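Skoswood Golf Club
Minutes of the Fall Members' Meeting
Held 11/01/2024 in the upstairs lounge

The captain opened the meeting a few minutes late, as people were still coming in from the parking lot, and thanked everybody for turning out on such a raw evening. She said it was lovely to see so many of the newer members in the room along with the old faithful, and she asked that anyone who had not yet signed the sheet by the coffee urn do so before going home. Apologies had come in from the juniors' coach and from two members of the greens staff who were at a turf course out of state.

Minutes of the spring meeting
These were taken as read, with one correction. The spring minutes had the Ingvarsson Cup as a stroke play event. It is match play, and always has been, and the secretary is sorry for the slip and for the phone calls it caused. With that fixed the minutes were approved.

The Drodance Open and the washed-out Sunday
Most of the evening went on this, as expected. For those who were away, the Open was meant to be 36 holes over two days, and the second day was lost to rain before the last groups had reached the turn. The result was called on the first round alone, under the local rule we have had on the books for years, and the trophy was handed over in the bar that same afternoon.

The captain said she stood by the decision but understood completely why some people went home feeling sore about it. Several players had been only a shot or two back and had every reason to think they were still in it. She read out a kind letter from the winner, who said he would gladly have played on the Monday if it had been offered, and who has enjoyed having the trophy on his kitchen windowsill all the same.

There was a long and mostly good-humored discussion. Those in favor of a reserve day felt that a two-day event ought to be settled over two days, and that players who pay an entry fee deserve a proper finish. Others pointed out that visitors have jobs to get back to, that the kitchen would need to be staffed, and that a half-empty field on a Monday morning is not much of a finish either. A suggestion from the back of the room was that we play a shortened second round of nine holes whenever the forecast looks bad, with an early start for everyone. This got a warm murmur and then, once people began working out the tee times, a rather cooler one.
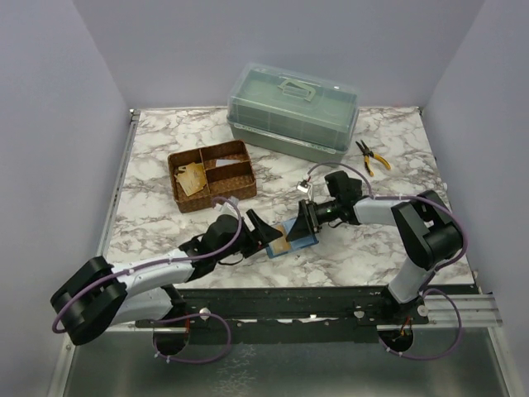 Lai-ching Ho said that whatever was decided about a reserve day, the rule itself should be printed on the entry form in plain language, and that she had played in the Open for years without ever knowing it could be decided on one round. She added that she would have gone at the par fives quite differently on the Saturday if she had known, and this drew a good deal of laughter and quite a lot of nodding.

It was agreed without a vote that the rule will go on the entry form from now on, in type that a person can read without hunting for glasses. On the reserve day, the motion was that the Monday after the Open be held back for play if the second round cannot be completed, with a decision to be announced by the captain no later than four o'clock on the Sunday. The motion passed by a comfortable show of hands. Players who can't come back on the Monday will have their first round stand for the club records but will not be eligible for the trophy.

Drainage
The head greenkeeper gave his report and was listened to with great attention, the state of the low holes being on everyone's mind. The trouble spots remain the front of the fourth green and the whole landing area on the eleventh, where water comes down off the ridge and simply sits. He has walked it with a contractor from Drekel, and their view is that the old pipe under the eleventh has collapsed somewhere near the ditch. They would lay 202 yards of new pipe and rebuild the outlet, and they would like to start in December if the ground allows it.

He asked for patience with the temporary green on the fourth, which he admitted is no beauty. He also asked, very politely, that members stop driving carts around the end of the ropes. One member wanted to know if the bunker to the left of the eleventh could be filled in while the machines are there. The greenkeeper said he would be delighted — he has wanted it gone for a long time — but that it would need to be looked at along with the rest of the hole. It was left with him to bring a sketch to the spring meeting.

Money
The Open made a surplus of $787 after prizes and catering, down on last year, mostly on account of the bar being so quiet on the Sunday. It was agreed to put this toward the pipe. Entry for next year's Open goes up to $50, which includes lunch on both days but not on the reserve Monday, when it will be soup and sandwiches at the usual price.

Winter league
Teams of two, as before, drawn from the hat. Sign-up is on the board outside the locker room. The captain reminded everyone that preferred lies apply on the fairways only, and that the fairway ends where the grass gets longer, however unfair that may seem from where the ball is lying.

Other business
A member asked whether the practice net could be mended, as balls have been going through the bottom corner. The pro has a new one on order. Thanks were given to the ladies' section for the flowers on the first tee, which held up beautifully through all that rain, and to the kitchen for feeding a clubhouse full of damp golfers on the Sunday at no notice at all.

The meeting closed at ten past nine. The spring meeting date will be posted once the fixture list is settled.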